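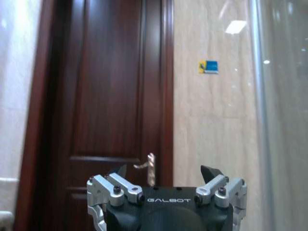

Doors and Handles: Your Questions

Which way does the handle go?
Down. It's a lever. Pulling it toward you with both hands has been tried, by people with graduate degrees.

Why is my door so shiny?
Drikarmont doors get a gloss finish. It looks splendid and remembers every fingerprint. A soft damp cloth, then a dry one, going with the grain. No furniture polish, please.

What about the dust in the panel moldings?
A dry paintbrush, 2 inches wide. Start at the top unless you enjoy doing the lower panel twice.

My lever droops. Is it tired?
Its set screw is loose. Ask the desk for a hex key and bring it back. We started with 18 of them.

Can I hang a wreath in November?
Yes, on an over-the-door hook. Anyone with a hammer should speak to Mei Tillman first, and she will say no.

Can I stick a sign on the wall tile?
Signs go up through the office. Tape leaves a mark, and Tobias Kowalczyk has to scrub it off.

How much is a new handle?
A replacement lever set is $90. A whole door is $640, so do try the hex key.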